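Osteck Shape Blocks, set in a drawstring bag
Reviewed 30/10/2024

We bought these in September for the craft table at the library, where they get used by children from toddlers up to early primary age. I had asked for something small, solid and plain, without letters or numbers printed on it, and my colleague Jeptoo Kimaro found these. I paid for them out of the normal toy budget and have no link with the shop.

The blocks are plastic and come in red, blue, green and yellow. There are cubes, cylinders, triangular prisms and stars. The colours are strong and easy to tell apart, including under the poor strip lighting we have at the back of the room. So far none of it has rubbed off on hands or on paper.

The finish is not the same all over. Some of the top faces have a fine texture you can feel with a fingernail, and on the green cylinder it is a sort of cross-hatching. It makes the pieces easier to hold, but it also collects dirt. Play dough is the worst for this. An old toothbrush and washing-up liquid gets it out, though it takes longer than wiping a smooth block.

They stack reasonably well. Cube on cube is steady. Cylinders stand up on their own without trouble and will take a cube on top. The prisms can be stood on end or laid down, and laid down they make a decent roof. The stars are the children's favourites and the least use for building, as the points get in the way of anything beside them. 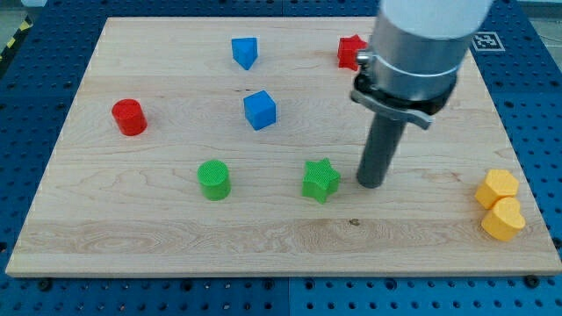 Blue prism, blue cube, red and green cylinders and other blocks on a pale wooden board.

I would suggest putting them on a board or a tray. On a bare table the cylinders roll off when they get knocked over, and on carpet nothing taller than two blocks stays up. A plain wooden board works well and the colours show up against it. We tried a Gerum play mat first, but it has a soft backing and the towers leaned.

Sorting is what they get used for most. The younger ones sort by colour and the older ones by shape, and there is usually an argument when both are at the same table. We also use them for drawing round. The stars are fiddly for this, so start with the cylinders.

The bag is poor. The cord came out of the hem in the second week and the cloth is thin. Ours now live in a lidded tub from Bednárik which we already had. There was no leaflet with the set apart from a card showing the shapes, which Leandro Ulloa has pinned above the shelf for tidying up.

They have been dropped on a hard floor many times. One cube has a dent on a corner and nothing has split. They are lighter than the wooden Raltevard blocks we had before, and quieter when a tower falls, but the wooden ones did stay put better.

Good points: clear colours, easy to grip, hard to break.
Bad points: texture holds dirt, bag not fit for use, stars awkward for building.

Four out of five. I would buy a second set if it were sold without the bag.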